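Home > News > Local > Water

Plusley homes to get water checks from August

The town of Plusley will begin free water checks in private homes in August, the town office announced this morning. The checks are for houses on the old pipe line between Bestlow Road and the river. There are 1,854 homes on this line, and the first part of the work covers 267 of them.

The old pipes were put in the ground when the east side of the town was built, and they have been repaired many times. Last winter there were two large leaks near the market, and many families had weak pressure in the kitchen for several days. After this, people asked the town office to look at the whole line and not only at the places where it breaks.

The work will be done by Shimada, a plumbing firm which already takes care of the water line at the Plusley school. A worker from the firm will visit each home, measure the pressure at the kitchen faucet and take a small bottle of water for testing. One visit takes less than an hour. The people who live in the house must be at home, but they do not need to prepare anything except to make the space under the sink free.

The water will be tested in Jekura, where the nearest laboratory is. Each home will receive its result by letter. If the result is not good, the town will pay for a second test, and it will also give a filter for the kitchen faucet until the pipe is changed.

For the pipes inside the house, the rule is different. These belong to the owner, and the owner must pay for the repair. The town office can give up to $200 for each home to help with this cost. The form is at the front desk and can also be sent by mail. Renters should ask the owner to fill in the form, as the office cannot accept it from them.

Over half of the homes in the first part have already answered the letter which was sent in spring. The others will receive a second letter soon. People who do not want a visit can say no, and there is no fine for this.

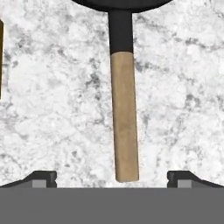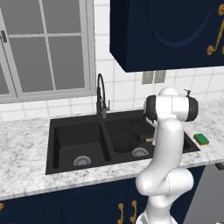

Visits will be made between 9 a.m. and 6 p.m. The worker will carry a card with the name of the firm and the stamp of the town. The office asks people not to open the door to anyone who wants money for the check, as it is free for every home on the line.

The streets north of the river have newer pipes and are not part of this plan. The town office will decide about the second part of the work after the first results come back from Jekura.

Questions about the visits can be asked at the town office front desk in the morning, or by telephone until 4 p.m.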